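Trolden Evening School
Looking at Ceramics, handout 2: The plate and its rim
27/05/2024

Welcome back, everyone, and thank you for all the good questions after the first session (I am still thinking over the one on saucers). Tonight we stay with the plainest thing in the cupboard, the round plate, and ask what its edge is for.
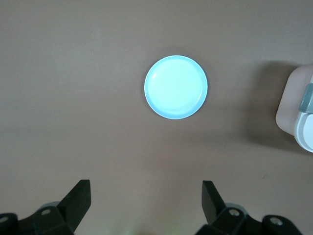
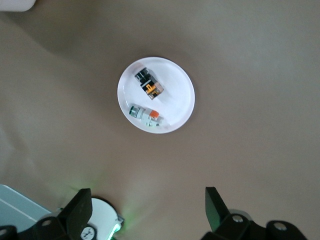
Two round plates with raised rims, the first light blue and the second white.

A rim does a lot of quiet work. It keeps sauce where it belongs, it gives your fingers something to hold, and it stiffens the whole piece in the kiln, where a perfectly flat disk of clay would love to warp. When you get home, turn over one of your own plates and feel for the foot ring underneath - potters often leave it bare so that the glaze won't stick to the shelf.

A word on shrinkage, as I rushed it in April. Clay gets smaller as it dries and smaller again as it fires, and how much depends on the clay body. If a test strip marked at 100 mm comes out shorter, you have your number for everything else made from that clay. Please write it in your notebook, because you will forget it, as I always do!

Glaze likes to thin out over a sharp edge and pool in a hollow, so a colored plate can look like it has two shades when only one was used. We'll spend 45 minutes on this next time with the Eller test tiles.

For next session: read the Verhoeven chapter on throwing flatware, and bring one plate from home, chipped ones very welcome.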